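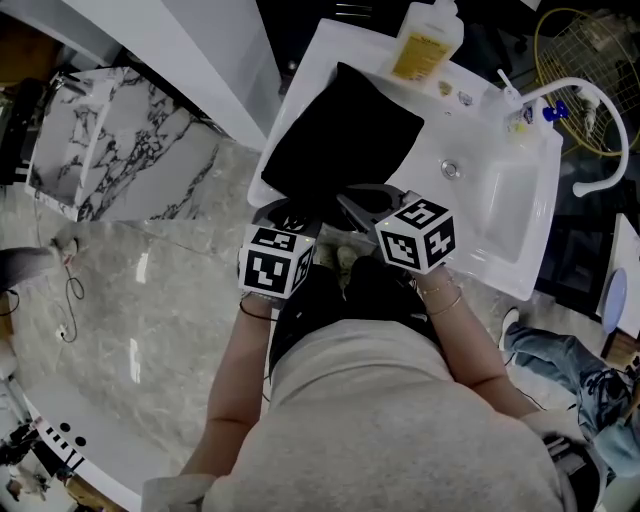 Replacing a Faucet Aerator

Last updated 30 Apr 2017 by Judit Szekeres

A weak or uneven stream at one faucet, with normal flow at the others, usually points to a clogged aerator. No shutoff is needed, but close the drain first.

Removal

Wrap the aerator housing in masking tape. Grip it with pliers and turn it counterclockwise as seen from below. Note the order of the screen, flow disc and washer as they come out.

If the housing is seized by scale, hold a bag of white vinegar over the spout for 3 hours and try again. Do not use vinegar on brass or gold finishes.

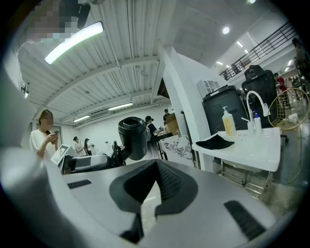

Reassembly

Run the faucet for a few seconds with the aerator off to flush grit. Seat the new washer flat, then thread the housing by hand until snug. Open the tap fully and check the joint for drips. If it leaks, tighten slightly with the pliers over fresh tape.

Filed under: Bathroom, Litdale Home Notes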